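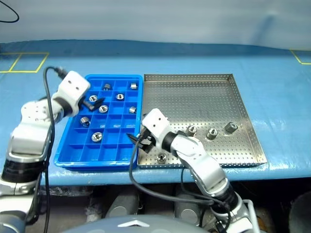
hardware sort, still going. blue tray = sorted, steel tray = not yet

ok so a thread about nuts and fittings, mute me now if you need to

Background: my uncle closed up his repair shop in December and I said sure I'll take the hardware. All of it. I thought he meant a shoebox. It was coffee cans. So many coffee cans

He says 2,000 pieces. I have no reason to doubt him and I am not going to check

Round one was just a magnet and a bucket. Round two was getting the grease off. Round three is trays, and that's where we are

Hex nuts first. They look the same until you put two next to each other and then one is a hair bigger and you've been tossing them in together for an hour. Ask me how I know

Thread gauge lives in my shirt pocket now. Went to the grocery store with it

The tray with the little square cells is the best thing on the table. One kind per cell, that's the plan. Most cells still empty in the pic, I know, I KNOW

The steel one with the holes is great too – anything gritty goes in there, quick shake over the sink, grit falls out the bottom. Small washers also fall out the bottom. learned that

Threaded inserts: I keep finding them one at a time. Never two of the same. What was he building

Jarrah Tawhiri asked why not just buy new, a bag of nuts is cheap. Yes. Correct. But half of this is sizes I'd have to order and wait on, and some of the fittings I can't find anywhere

Also I like it?? Radio on, coffee, little click when a nut drops in the cell. Cheaper than most hobbies

Mystery part update: Ga-eun Kwak thinks the short cylinders are spacers. I had them down as bushings. Moved them twice already. They're going in a cell marked "round" until someone settles it

Label system so far is masking tape and a marker. Tried the label maker, it ate 3 labels and jammed. Tape it is

Somebody asked about metric vs inch. Separate trays, always. Do not mix them even for a minute. I mixed them for a minute

Where it all ends up: the Pendholm cabinet in the garage, the one with 31 drawers (one is stuck shut, no idea whats in it). Trays get emptied into drawers, then back to the next can

6 cans left. Two of them rattle like gravel so that'll be fun

If anybody near me needs odd nuts, send me the thread size and I'll look. Woo-jin Oh already has dibs on the wide flat ones, sorry

Back at it after dinner. Wide flat ones first, then teh fittings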